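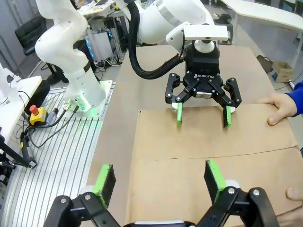

Drasbridge Kitchen Words

Hello, and thank you for stopping by! Drasbridge Kitchen Words is a small collection of old household recipes, 600 in all, typed up from cards and notebooks that families in and around Drasbridge were kind enough to lend us.

What you get
Two files. recipes.csv has one recipe per row, with a title, the ingredients, the method and the family's own notes. glossary.csv explains the local words (a "giren" is a shallow pie dish, and yes, we had to ask too).

How it was made
Soledad Fitzsimmons and I did the typing over one very long July, and Evaristo Cattaneo checked every card against our version. We kept the spelling as written – "buter" stays "buter" – and where a word was lost under a gravy stain we put [unclear].

Known problems
Oven settings are a muddle, as plenty of cooks only wrote "hot" or "good oven." Two of the Thibodeaux notebooks share a lot of recipes, so please remove duplicates before you count anything. Nothing has been tested for safety, and the canning recipes especially should be read as history.

Using it
Free for study, teaching and supper. Please credit the Wiltar Recipe Project. Corrections are very welcome, and so are stories about your grandmother's dumplings.

Last updated 30/11/2023
Clyde Ostrowski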